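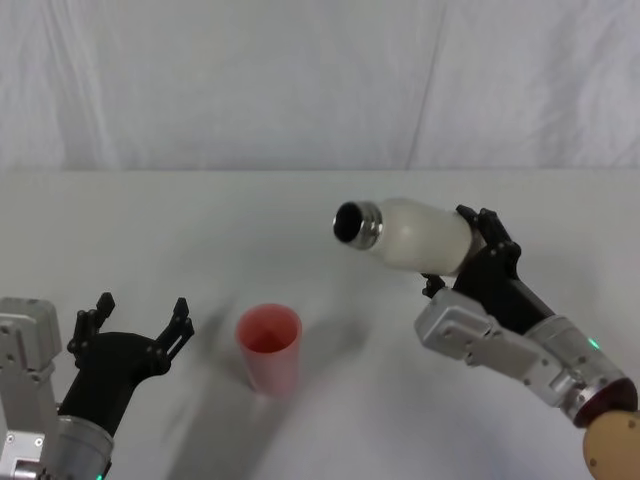

Red cup on a white table, white bottle held tilted above it

Team repo for a 30-hour hackathon: one branch or many?

We are entering the Derndale civic hackathon with a team of eight. The last event went badly. Everyone pushed to main, and we lost nearly 13 commits to a forced push two hours before judging. The project is a bus delay map built on Premine, with a dataset of 400 stops. Is it worth setting up branch protection for something this short, or does review cost more time than it saves?

Posted December 2020

nenton_dev
Protect main, but only against force pushes and deletion. Do not require reviews. Use short branches, one per feature, and merge at least every three hours. Put the stop data in its own folder and commit it once, before anyone starts on the map. Most of our conflicts in October came from people re-exporting the same CSV with a different column order - fix the order in a script and the problem goes away. Tag a working build before each meal break so there is something to show the judges.

Dvořáček
Agree with the above except for the merge interval. Merge whenever it builds. Also check that your host allows protection rules on private repos under the free plan. Some don't.

buildlog
we just used a shared folder and zipped it at the end. worked fine for Nenton but there were only two of us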